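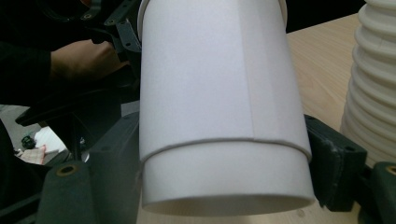

Hi Zinhle,

February update from the cup-stacking bench, and I'm going to start with the bad part so you don't have to hunt for it. We had a fault and we lost some data to it. Everybody is fine, and the Nesell money is still on track, but I'd like you to hear it from me before the Bratano folks bring it up on the call.

The plan for this phase was 2000 good demonstrations of picking up a paper cup and adding it to the stack, all done by hand with the gripper tool. We're at 911. I was hoping to be a lot further along by now, and I'd have told you so last month (I think I did, sorry!).

What went wrong is that the left finger started lagging behind the right one when the jaws closed. It wasn't much, and through the handles you can hardly feel it, so we kept recording. Then Joubert ran the weekly check and the jaw width in the log didn't match the real opening. A screw in the left linkage had backed out and the finger was sitting at a slight angle. We went back through the recordings and threw out 134 that had bad width numbers. I'd rather lose those than train on them.

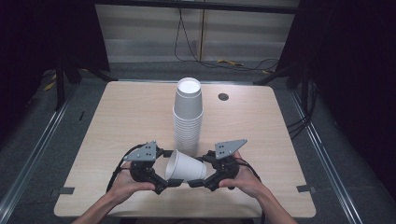 The other thing is a safety matter, and it bugs me more. With the linkage loose, one of our operators got a fingertip pinched between the handle and the frame – no broken skin, but she yelped and I would have too. I wrote it up the same afternoon and sent the form to Pevside. We stopped for 2 days, put thread locker on every screw in both linkages, and added a jaw check to the start of each session. You close the jaws on a gauge block, read the number, and if it's off you don't record. It takes a minute or so and people grumble a little, but they do it.

Still open: I want a proper guard on the handle side, and Pevside hasn't quoted it yet. I'd also like a second set of fingers on the shelf so a repair doesn't stop us cold again. Could you tell me if that can come out of the spares line, or do I need to ask Nesell separately?

More next month, with a bigger number I hope.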